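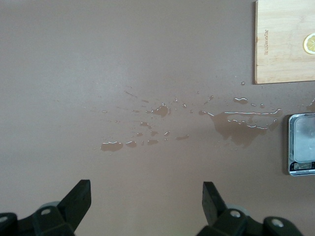 Sourdough at my place: your questions

I run a small Saturday-style bread class out of my kitchen in Hurkdale and the same questions keep landing in my inbox, so I've put them all on one page. Last updated 2019-06-21.

Do I need to bring anything?
An apron and a jar with a lid. The jar is for your bit of starter (hers is called Illex, she's older than my car and much more reliable). Everything else is on the bench when you get here.

Do we really have to weigh the water?
Yes, sorry! I used cups for years and my loaves came out different every single time. Grams are easier once you get used to them, and you'll have less washing up too.

What flour do you use?
Strong white from Lirska, mostly, with a handful of wholemeal when I'm in the mood. We mix a 900 gram dough in class, which bakes up into one decent family loaf. Supermarket bread flour is fine at home - just hold back a splash of water at first, as some brands don't drink as much.

My dough is a sticky mess. Have I wrecked it?
Probably not. Wet your hands, leave it alone for half an hour, then try another fold. If it's still soup after that, tip it in an oiled tin and call it focaccia. I've done this more often than I'd like to admit.

My kitchen is freezing in winter. Will it still rise?
It will, it's only slower. Mine took 19 hours one July and was one of the best I've made. Pop the bowl in the oven with just the light on if you're impatient like me.

Can I bring the kids?
From age five up, and they're very welcome. Flour will go everywhere, so old clothes please.

How much is it and where do I park?
It's $38 a head, including arvo tea and the loaf you take home. Park along Laaksonen Street, not in the driveway - my neighbour needs to get her caravan out.

When's the rye class back?
October, once the weather has warmed up a bit. Email me and I'll add you to the list.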